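Remen Grocery Bagging Set

Welcome! This set is all about bagging up food – the twisting, the gathering, the moment a slippery bag finally behaves. It holds 2637 clips, most of them 20 seconds long, sorted by what went into the bag.

Clear bags were our favorite by far. The plastic creases, shines and throws little rainbow glints over whatever is inside, so a plain yellow-green shape gets wonderfully hard to read!

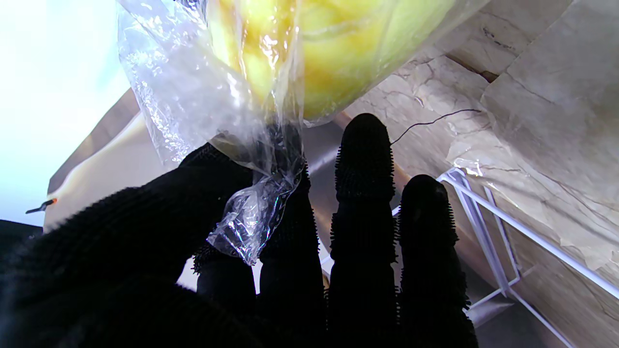
Do I need the whole set to get started?

Start with the small pack, which has 50 clips and the same folders as the full one.

Labels were written by Widad Yammine and Thu La, and checked again in June. Known gaps: very few paper bags, and no frozen goods yet. If you spot a wrong label, send the clip number to Ghassan Aoun – we love getting these.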